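Search this forum

Kitchen task, simulated arm: wrist drifting at full reach

kurkside_lab
Our club entry for the Wokholm student round has to reach the paper towel holder at the back of the counter. In simulation the wrist ends up 9 mm out at full stretch. Control loop is 400 Hz, joint damping set to 40 throughout. Close in, the error is negligible.

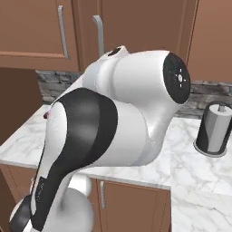
I have ruled out the target pose, as the same error appears with a fixed point in free space. Logs are on the Wunum share.

cui90
Damping won't give you a steady offset. Check gravity compensation. If the flange mass is missing from the model, the shoulder will sag most when extended.

tolerance_stack
Disagree, or at least not first. I'd look at the solver iterations. We had the same symptom last March and the masses were fine.

cui90
Solver error would move about when you change the time step. Halve it and see.

kurkside_lab
Halved it, still 9 mm. Flange mass was set to zero in the file. Correcting that now and rerunning all 90 trials tonight.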